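Home | Notebook | Archive | Protocols | Contact

13 Sep 2022

Scale and flow tests, continued from the previous page. Plamholm well water, unsoftened, same carboy as last week. Woo-jin So pulled the second carboy from the Dotura line for comparison, so there are two sources to keep apart on the bench. Labels are on the shoulder, not the cap. Caps get swapped.

Goal for the day: decide whether the pressure loss in the Dotura branch comes from the valve seats or from the pipe upstream of them.

Setup. Header tank filled to the upper mark, bleed valve open until no more air came through, then closed. Collected 500 mL per run into the graduated cylinder and timed it by stopwatch. Three runs per valve, middle value kept. The first run after any valve change is thrown out.

Plamholm water: times repeat well from run to run. No drift over the morning. Conductivity 800 µS/cm at the start and the same after lunch, so the carboy is well mixed and I will stop checking it every hour.

Dotura water: conductivity 200 µS/cm, much lower than I expected given the scale in those valves. Either the sample was drawn downstream of the softener or the scale is old. Woo-jin thinks the first. Need to ask Cârstea where the sample tap is in relation to the softener, and whether the bypass was open in early September.

Valve seats. Took apart the two slow ones. Scale on the seat of one, none on the other, and the clean one was the slower of the two. That argues against the seats. Soaked the scaled one in citric acid, rinsed, put it back with the old washer. Flow improved slightly. Not enough to explain the complaint.
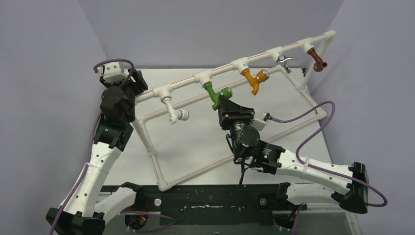
Upstream pipe is next. The Jusik meter log has 3,000 rows and the clock was never set, so times are relative to power-on only. Lined up the morning draw by hand against the pump record. The match is fair – I would not trust it to better than a few minutes. Pressure falls as soon as the draw begins and recovers slowly, which looks like a restriction before the branch. A partly closed stop valve would do it. So would a clogged strainer.

Errors: stopwatch start is by eye, and the cylinder was read by two people today. Should be one person for a whole set.

To do:
- ask Cârstea about the sample tap and bypass
- strainer out, weigh before and after cleaning
- new washers, both sizes
- repeat the Dotura runs with the header tank at the lower mark
- set the clock on the Jusik meter

Acid bath left covered under the hood. Do not pour it out, I want the residue.

2 comments | 0 shares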